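Kwesi Nyarko starts his Wednesday with the grippers. Before the two-armed cell at Willetti sweeps a single crumb, he wipes down the finger pads, checks the cables for rubbing and runs each arm slowly through its full reach. It's lovely to watch!

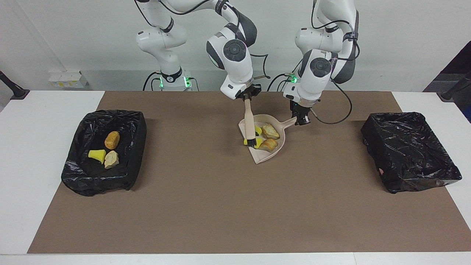 The brush is his favourite part of the job. Press too hard and the bristles splay, too lightly and they skate over the crusts, so he nudges the wrist height 2 mm at a time until the stroke feels right. Then he saves it, changes the bin liners and lets the cell go for 100 sweeps while he puts the kettle on.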